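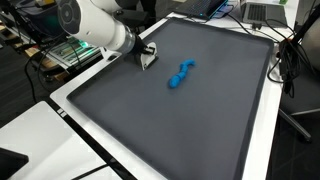
What do you do with modelling clay once you're a grown-up? Roll it into a snake, squash it flat and start again, and don't let anyone talk you into making an ashtray.

Search this site Go

I have a lump of blue clay that lives in a biscuit tin next to the kettle, and I'd like to make the case for it. It isn't there for the children. The children have moved out, and one of them has a mortgage in Brosberg. It's mine, I bought it with my own money, and most evenings I get it out for as long as it takes the potatoes to boil.

I started because of a woman called Hermine Ruchti, who ran a Sunday class in the hall at Feverstead. I'd signed up thinking it was pottery. I'd bought an apron and everything! It was plain modelling clay, the soft sort you get in a toy shop, and for the first hour she wouldn't let us make a single thing. We rolled. You took your lump, you rolled it under your palms till it was a rope, you squashed it and you rolled it again. A man called Dobos asked when we'd be getting on to animals and she told him he could have an animal when he could make a worm.

I thought this was daft (I very nearly asked for my money back, and it was only pride that stopped me). But by the time the tea came round I was completely hooked, and I've been boring people about it ever since.

A clay rope is much harder than it looks, for a start. Everybody thinks they can do one. They did hundreds at infant school, so they go at it with great confidence, and what they get is fat at one end and thin in the middle with lumps all the way along. Mine still come out like that. You press a tiny bit harder with your right hand than your left and the clay knows about it straight away. Then you try to fix the thick bit and the thin bit snaps, and you're back to a ball again, muttering.

And I've come round to thinking the lumpy ones are nicer anyway. My sister-in-law gave me one of those extruder gadgets for my birthday, a Drornetti, with little discs you push the clay through, and it makes a perfect rope every time, as smooth as spaghetti. I used it twice. There's nothing to do! You turn the handle and out it comes, and then you're sitting there with a long blue spaghetti and no idea why you wanted one. A rope you've rolled yourself has a kink where the phone rang, and the end wanders off and curls over because you stopped paying attention to it. I look at mine for a minute before I squash them, and I don't feel silly about it.

My husband does think it's silly. His view is that a hobby ought to leave you with something at the end of it, a jumper or a shelf or a jar of chutney. We've got 622 jars of chutney, or it feels like it, and I've told him I'm quite happy to have one thing in my life that doesn't need a cupboard. He says I could at least bake the clay hard and keep the good ones. Keep them where? What for? I don't keep the crossword either.

Where I do agree with him is about the mess. Don't roll on the bare kitchen table, whatever you do. I did it for a month and I was picking blue out of the grain until Easter. Get yourself a tray, a big one with a bit of a lip so nothing goes over the side, and go for a dull surface if there's a choice. Clay slides about on anything too shiny and you end up chasing it. Mine came from a café that was closing down and I'd be lost without it. If you've got cold hands, warm the lump up in your pocket first, in a sandwich bag, and remember to take it out again before you do the washing (I'll say no more).

As for how much to buy, a 100 gram block is plenty to see if you like it. I've got 700 grams on the go now, which is greedy, and I only ever use a bit of it at a time. One colour is enough as well. People buy the rainbow packs, and by the second week they own a big ball of brown.

Hermine doesn't do the class any more. The hall went over to indoor bowls and she moved nearer her son. The last time I went she did let us make animals, finally, and Dobos did a very decent hedgehog. I made a snake.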